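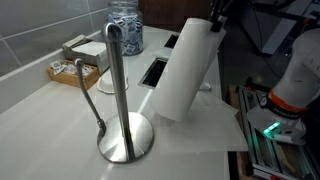 Marble runs, round two

February 2018

I have been waiting all week to write this up! Saturday science is back at the Cairns branch library, and our second session was marble runs. If you have never watched a nine-year-old argue with gravity, I recommend it highly.

The January session was all about magnets, and it was fun, but the kids were sitting down for most of it. Marble runs had them on the floor, on chairs and (briefly) under the table. We had 20 kids signed up and they all came, plus a few little brothers and sisters who got put in charge of fetching marbles.

The rule was simple. Each team got a stretch of wall, masking tape, cardboard tubes and one marble. The marble had to take as long as possible to get from the top to the floor, and it wasn't allowed to stop. Everybody starts the same way — steep! They want speed. Then the stopwatch comes out, the marble is on the floor in two seconds, and you can see their faces change.

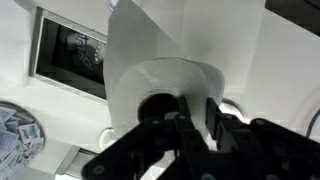
Toilet paper roll from below, core and all

Ginette Aubert, who used to teach eighth grade physics, was my partner for the day and she is so good at this. She never gives an answer. One team had a tube that kept spitting the marble out at the corner, and she just asked them where it was going fastest. They put their fingers along the track, talked it over, and flattened the piece right before the turn. Next try, it stuck to the track the whole way down. I wanted to cheer. I did cheer.

My favorite run belonged to a team that called itself Zelura, which they told me is a planet. They lined the tubes with scraps of felt to slow the marble down, and it worked so well that it stopped dead halfway. So they cut the felt into strips and spaced them out, with bare cardboard in between. That's friction, and they worked it out with safety scissors! Their final time was 4 seconds longer than anyone else's, and they tested it more than 40 times to get there.

A few notes for anyone who wants to try this at home. Painter's tape is kinder to walls, but it lets go of the heavier tubes. Cut some of the tubes lengthwise before you start, so the kids can watch the marble roll. And put a shoebox at the bottom, or you'll be finding marbles behind the radiator like we were.

Next time is paper bridges. Lewis Ogilvie has promised us a jar of 200 pennies for weights, and I've already built three bridges on my kitchen table. Two of them fell down.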